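Keep the repair counter open

April 21, 2021

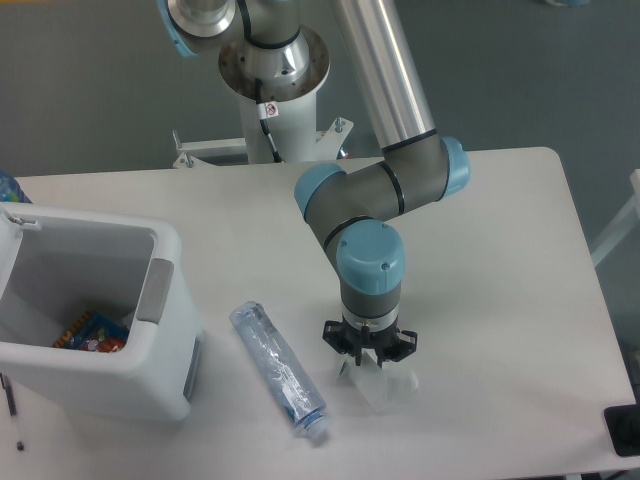
Kilian Zwahlen wrote to me last month that a town which can't mend its own kettles has no business calling itself a town, and that I should stop being polite about it. He was answering my piece on the Pichler shop in Plemurstead, which shuts its repair counter at the end of May. The shop itself will stay. You will still be able to buy a toaster there. You just won't be able to bring one back in a carrier bag and ask what's wrong with it.

I think he is mostly right, though I would put it less strongly. A town can manage without a repair counter. It will spend more and throw more away, and after a few years people will forget that there was a choice.

My own case is an ordinary one. I have a Gosik vacuum cleaner that was my mother's. Two winters ago the switch went. Pichler charged me £55, including the part, and it has run since. A new cleaner of the same sort was £272. I don't claim that every repair works out like this. The year before, I paid to have a radio looked at and was told it was finished. I was annoyed for a day and then bought another one.

The usual argument against counters like this one is that they lose money. I accept that. The owners have told customers as much, and I have no reason to doubt them. Rent has gone up, parts take weeks to arrive, and people don't like paying for an hour's work on something that cost them less than the hour. But shops keep plenty of things going that don't pay for themselves. They light the window at night. They give away catalogues. A counter brings people through the door, and some of them buy a lamp on the way out.

What I would like is dull and could be done. The council lets 178 small units, and several have stood empty since before I moved here. One of them could go to a repairer at a low rent for three years. Manufacturers could be made to sell parts to anyone who asks, at a fair price, with the manual. I tried to buy a door seal for my Pratus washing machine and was told it was only supplied to approved engineers. It is a ring of rubber. I could fit it myself in an afternoon.

Schools might help too. I was taught to wire a plug at thirteen and have used it more than anything I learned about rivers.

Until then, if you have something broken in the cupboard under the stairs, take it in before the end of May. They are still accepting work, and the queue last week was short.

Comments

Rupert Schwaiger
The seal business is the same with dishwashers. I gave up and bought a copy from a market stall. It leaks a bit.

Plemlass
I'd pay more for the repair than for a new one if the thing was well made to begin with. Most of it isn't now.

Kilian Zwahlen
You have still been too polite.

Contact the editor | © 2021 All rights reserved | Back to top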